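Revision: January 2025. Prepared by Rami Mahasneh for the Rindemstead bench cell.

## 4. Fitting and checking the gripper fingers

This section covers the removal, refitting and checking of the two fingers on the Vrabec hand-held gripper. It applies to the tube-handling bench only. For the charging dock and the cable reel, see Section 6.

Carry out the full procedure when a finger is replaced, when the gripper has been dropped, or when the fault log shows code 322. For a routine monthly check, start at 4.3.

### 4.1 Before you start

You will need:

- the hex key stored in the lid of the gripper case
- a lint-free cloth
- isopropyl alcohol
- a feeler gauge
- a spare pair of fingers, part no. Fokier 883

**Caution:** Switch the gripper off at the handle and disconnect the lead before loosening any screw. The fingers can close under spring force when the drive is released.

### 4.2 Removing and refitting the fingers

1. Lay the gripper on its side with the drive housing facing you.
2. Turn the release collar anticlockwise until it stops. Do not force it past the stop.
3. Slacken the clamp screw on the left finger by two full turns. Leave the screw in its hole.
4. Slide the finger out along its rail.
5. Repeat for the right finger.
6. Wipe both rails with the cloth and a little alcohol. Do not oil them. Oil travels to the finger faces and then to the tubes.
7. Slide in the new fingers. Each rail is keyed and will accept only the matching finger.
8. Tighten each clamp screw until the key begins to flex, then stop.
9. Turn the collar clockwise until it clicks.

**Note:** Always replace fingers as a pair, even if only one is damaged. A new finger against an old one will tilt the tube as it closes.

### 4.3 Inspecting the finger faces

1. Look along each face under a bench lamp.
2. Feel for loose edges, splits and hard patches with a clean fingertip.
3. Light scuffing along the edges is acceptable. Reject the finger if the surface has lifted, or if a split reaches the gripping face.
4. Record the result in the cell log, with the cycle count from the handle display.

### 4.4 Setting the opening

1. Reconnect the lead and switch on.
2. Hold the trigger fully released. Wait for the steady green light.
3. Measure the opening at the finger tips. The correct value is 26 mm.
4. If the reading is wrong, open the Rallell set-up screen, choose *Travel* and enter the measured value. The software works out the correction.
5. Close and open the gripper 17 times, then measure again.

If the second reading is still wrong, check that both fingers are seated against the ends of their rails. If they are, withdraw the gripper from use and report the fault.

### 4.5 Bench check

Use capped, empty tubes for this check. Keep the white cover on the table, as the exposure settings were made against it.

1. Stand the clear rack on the cover, away from the near edge.
2. Load the tubes and press each one down until it is seated.
3. Bring the gripper in low with the fingers open and the rack between them in the camera view. Both finger tips should show in the lower part of the picture.
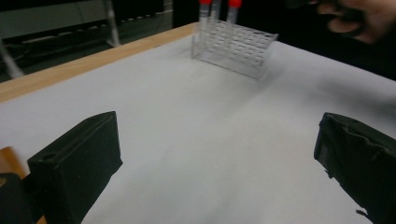 4. Move forward slowly and close on the body of the tube, below the cap. Do not grip the cap itself.
5. Lift the tube straight up until its base clears the top plate, hold it there for a slow count of five, and lower it again.
6. Repeat for each loaded tube.

**Caution:** Anyone steadying or reloading the rack must move their hands clear before the trigger is pressed.

A tube that slips during the hold points to dirty faces. Clean them and repeat the check once. If the rack lifts with the tube, the tube is binding in its opening: change the tube before adjusting the gripper.

When all tubes have passed, sign the cell log and return the hex key to the case.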